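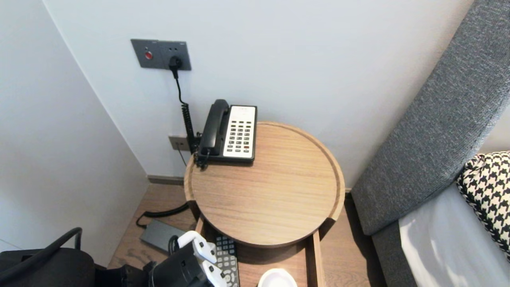

I sleep badly in hotels, and for years I blamed the pillows. Then last spring I had 27 nights on the road for work, most of them in towns you'd only visit if somebody was paying, and I started keeping notes on my phone about how each night went. Nerdy, I know! But I was tired and cranky and I wanted somebody to be mad at besides the pillows.

The notes from the first week are mostly swearing. After that they get useful. My worst night was at the Slanina, a big old place near a rail yard, where I was in room 697 and slept maybe three hours. I figured it was the trains. Then I went back in May, got a room on the other side of the building with no trains at all, and slept just as badly. Same heat both times, though. The thermostat said 74 and wouldn't go lower no matter how hard I poked at it, and I ended up lying on top of the covers with a damp washcloth on my neck like somebody's great-aunt.

So now I deal with the heat first. I walk in, drop my bag, turn the thing down to 66 and go find dinner. If it hasn't cooled off by the time I'm back, I call downstairs and ask for a fan. Most places have one in a closet somewhere. The Camness sent up two.
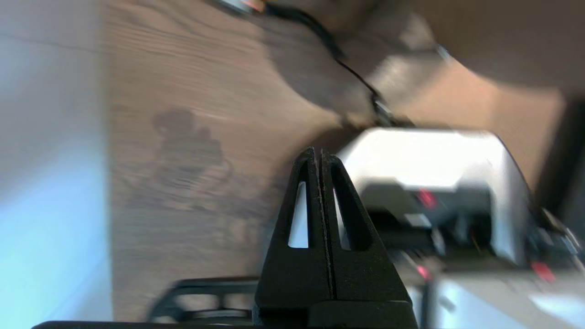 Light was my next project, and I went a little overboard with it. I bought a sleep mask from a company called Gorkel, the kind with molded cups so your eyelashes don't touch anything, and I wore it faithfully until I woke up with it around my ankle (don't ask, I have no idea). These days I clip the curtains shut with a pants hanger from the closet. You've probably heard that one. It works great, and I felt silly for having spent the money.

Then there's dinner. I used to eat late and big when I traveled, burgers mostly, and go to bed an hour later feeling like a sofa. I moved it up to six or so and the difference was huge. I'm also off the minibar chocolate, which hurts me to type.

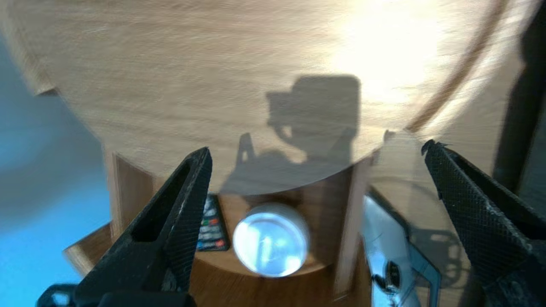 Should you nap when you get in?

Only if it's before three and you set an alarm. I give myself 20 minutes on top of the bedspread with my shoes off, and if I miss that window I take a walk until it gets dark.

Noise is the one I haven't cracked. Earplugs make my own heartbeat sound like a marching band. I tried a white noise app, and it was fine until it played an ad at two in the morning, full volume, for car insurance. What helps most is asking for a room far from the elevator and the ice machine when I check in. I felt like a diva the first few times. The desk clerk at the Prindimero just said "sure" and gave me the end of the hall, and I slept till my alarm for the first time that whole trip.
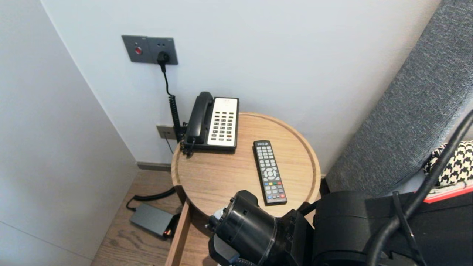 Phone and remote on the bedside table.

I still wake up at four sometimes and lie there doing math about how much sleep I can get if I drop off right this second. My rule is that after a while I get up, sit in the chair and read something dull. I've been carrying the same paperback about canals since winter and I'm on page 41.

Last updated in June
Search this site Search
800 shares
27 comments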